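Pulum Group Tour Audio System
Leader's Guide

Section 3: Setting up before a tour

Read this section before you leave the hotel. Setup for a full group takes roughly 19 minutes the first time and less once the receivers have been paired.

Pairing the receivers

1. Open the charging case and leave the receivers in their slots.
2. Turn on the leader's transmitter. Wait for the steady green light.
3. Hold down the Group button until the light blinks.
4. Close the lid of the case. Pairing starts on its own.
5. Open the lid when you hear two short tones. Any receiver still blinking has not paired. Take it out, put it back and repeat from step 3.

Note: Receivers from the older Keson kit will charge in this case but cannot be paired with it.

Choosing a channel

1. Press Channel on the transmitter and scroll to the one printed on your tour sheet.
2. Listen through a spare receiver. If you hear another guide, move up by 3 channels and listen again.
3. Press and hold Channel to lock your choice. The receivers follow automatically.

At busy sites such as the Hurnholm fortress, check with the ticket desk first. Some sites assign channels to outside groups and will ask you to switch at the gate.

Handing out receivers

1. Write each guest's name next to a receiver number on the tour sheet.
2. Give out the receivers with the volume at its lowest setting.
3. Ask guests to hang the receiver around the neck, outside any coat.
4. Say a few words from the far side of the group and ask for a show of hands.

Caution: Guests with a pacemaker should carry the receiver in a bag or outer pocket. The neck loop must not rest on the chest.
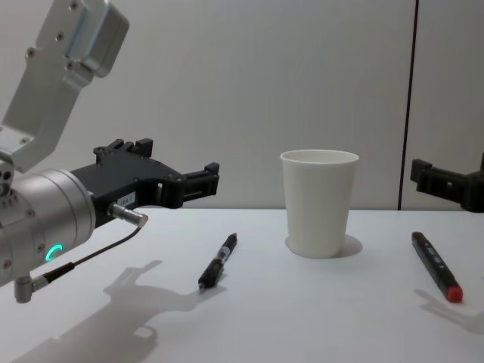

Range and walls

The signal carries 117 meters in the open. Thick stone, metal gates and underground passages shorten it. Before entering a tomb, cellar or covered market, gather the group and tell them where to wait if the sound drops out.

Note: On a moving bus, use the vehicle's own microphone and keep the transmitter off to save the battery.

After the tour

1. Collect the receivers and check them off by number.
2. Wipe the earpieces or throw away the foam covers.
3. Return the receivers to the case and connect the charger.

If a receiver is missing, report its number to the Gyamfi service desk before the next departure. For battery warnings, see Section 4.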